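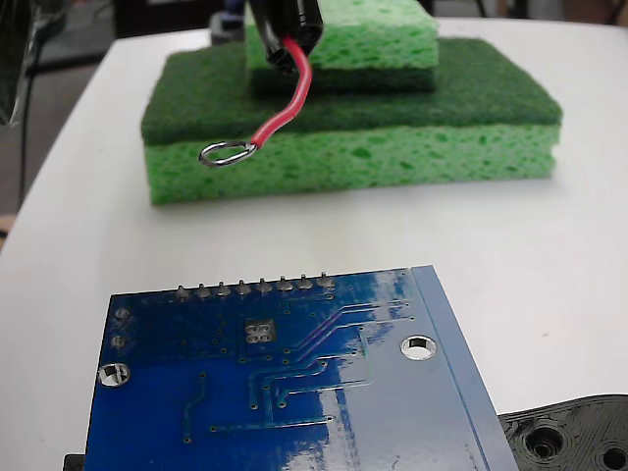 Can you put a ring terminal on a board's mounting hole if the hole is plated?
It depends on what the plating is tied to. Check with the meter from the hole to the negative pin before anything gets bolted down, and write the result in the job sheet.

That was the first thing I got asked this morning so it goes first. The rest is the bench notes for job 3173, the Trusia display boards, with the lead making, the cleaning and the sponge business in the order I remembered them.

Leads

The red leads came from the Dufour reel. The reel is nearly done and the last few metres have a set in them from being wound so tight, so every lead wants to curl. I tried pulling a length straight between the vice and a pair of pliers and it helped for about as long as it took to cut it. In the end I left the curl in and cut a bit longer. On a short lead the curl matters more than you'd think. The ring ends up lying at an angle to the hole and you have to hold it flat while the screw goes in, or it turns with the screw head and drags the wire around with it.

Crimps are uninsulated rings. I used the Wemar tool with the small die. First two were no good, conductor strands folded back outside the barrel. Cut those off and started again with a slightly longer strip. After that they all held on a pull by hand. I didn't do a proper pull test and if Clivetti want numbers they'll need to send us the spec they are working to. I've asked for it once already.

Things to keep doing on the crimps:
Strip, look at the end, then twist. Don't twist first.
Seam of the barrel toward the anvil side, every time.
Look down the barrel from the ring end. You should be able to see a little bit of conductor poking through.
If the ring has bent out of line with the barrel, bin it. Bending it back cracks the neck.

The rings slide around on the bench and they look like every other shiny bit of metal that lands there. Put them in the lid of the jar. I found one under my forearm at lunch with a very clear print of it in my skin.
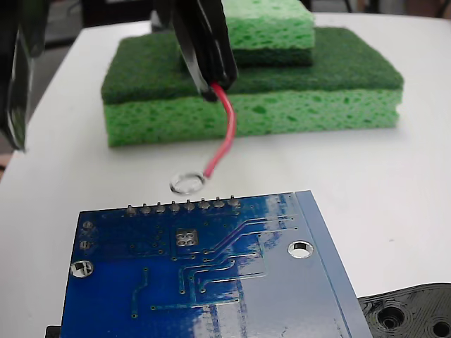
The ring has to sit flat over the hole with the barrel pointing off the board, or at least away from the header. On this one the header joints run in a row along the edge and the hole isn't far off them. If the ring swings around while you tighten it, the barrel could get onto the end joint. I'd like a fibre washer under the ring for the trial fit so at least it stays put. We have fibre washers in the second drawer but I don't think they are the right size. To check.

Also worth knowing, the screw head on the ones we have in stock is wider than the plated area around the hole. It's fine on a bare board. With a ring under it the whole thing stands up higher and there may be a problem with the lid. I haven't got a lid here to try it with. Clivetti said they'd put one in the next box.

Continuity

I measured hole to hole first and then each hole to the header, board face down so I could get at the joints. Meter zeroed with the probes touching. I've put the readings in the job sheet and not here, so there's only one copy to get wrong. What I'd say in general is press hard enough to get through the flux. With a light touch I had an open reading on a joint that was perfectly good. Went back over it with a bit of pressure and it came up straight away.

The glare off the solder mask is a nuisance. It's a shiny blue and with the overhead light on you lose half the tracks. Turning the board a few degrees moves the glare somewhere else, usually onto the bit you want next. Best result was with the overhead light off and the lamp pulled down low to one side. Whoever used the lamp last left the arm so loose it drops on its own. I tightened it but the wing nut is nearly stripped and will need replacing.

Cleaning

Some 30 boards came in this batch and the flux residue on the underside is heavier than last time. It's tacky around the header joints. I did the first couple with the brush and solvent as usual and got through it, but you end up moving the residue around and leaving a white film when it dries. Second wipe with a clean cloth fixed that.

I did not use the scouring side of the sponge on a board and I'd ask everyone else not to either. The green pad is for the bench top and the tip tray. It will take the shine off solder mask in a couple of strokes, and once it's scratched the board is ours. The soft side isn't much better for this job. It catches on the header joints and leaves crumbs of sponge behind, and then you are picking those out with tweezers.

For the bench itself the pad is good. Light pressure, bit of dish soap, wipe off with the soft side. The white top shows everything, so you can see when it's clean, and you can also see every bit of wire insulation that someone didn't sweep up. Please sweep first. A clipped component leg under a scouring pad makes a long scratch and we have one now near the front.
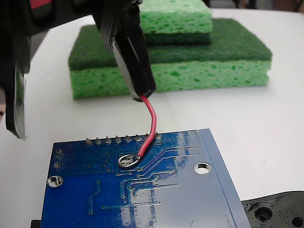 Page last changed: Fri 9 March, R. Petrenko

Sponges

There are two sizes on the bench now and they've been getting mixed up. The big one is for the bench. The small one is for the tip tray and anything with flux on it. When they're not being used I put the small one on top of the big one, pad to pad, so the soft faces are outside. They take up less room that way and the small one doesn't wander off under the bench. If either of them smells, throw it out. There's a fresh packet under the sink.

Not to be used for wiping soldering iron tips. The tip sponge is the thin one that lives in the stand and gets distilled water only. The kitchen kind melts and sticks to the tip, and then the tip needs re-tinning. I've done this myself so I'm not pointing at anyone.

Someone asked why there are kitchen sponges on an electronics bench at all. They're cheap, you can get them at any grocery store, and they also do as a soft backing when you want to lean something against it that shouldn't slide. I've propped a board on the edge of the big one while the epoxy set and it was better than the third hand. It has to be dry for that, obviously, so keep one aside.

Fitting order

I've gone back and forth on this and for now I'd do it in this order on the trial boards:

1. Clean the underside, second wipe, leave it to dry face down.
2. Meter the holes, write it down.
3. Washer on, if we find the right ones.
4. Ring on, flat, barrel away from the header.
5. Screw in finger tight, check the ring hasn't turned, then a small nip with the driver.
6. Meter again from the ring to the header.
7. Tug the lead gently and see if the ring moves.

Step 5 is where it goes wrong. You need to hold the ring down with something while the screw turns. A wooden stick works. A steel one will slip onto the joints sooner or later. 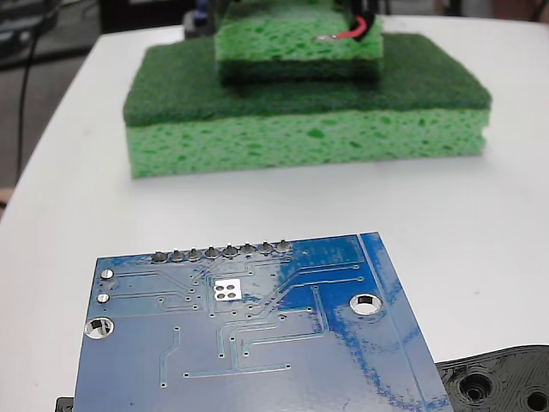
Board underside up, header joints along the top edge, both sponges behind.

The black lead is a different question. Clivetti's drawing shows a ring on the red one only and has the black going to a tab. The note beside it mentions both. I've emailed to ask which it is and I'm not crimping any blacks until they answer. If it does end up as a tab we have the sleeves for it, stock bin 332, though someone should check how many are left in there before we promise anything.

I also want to know if the lead is meant to leave over the board or away from it. On the drawing it goes off the side. With the curl on the Dufour wire it wants to come back over the top. A cable tie would deal with it but there's nothing on the board to tie it to.

To do

Order red wire, and ask if they have it on a bigger reel.
Wing nut for the lamp arm.
Look for fibre washers, second drawer and also the old cabinet.
Chase Clivetti for the lid, the pull spec and the answer on the black lead.
Second wipe on the rest of the batch.
New cloths. We're down to the ones with holes in them.
Job sheet needs the after-fitting readings once the trial boards are done. Leave the column blank until then, please, and don't copy the first readings across.

Rosaire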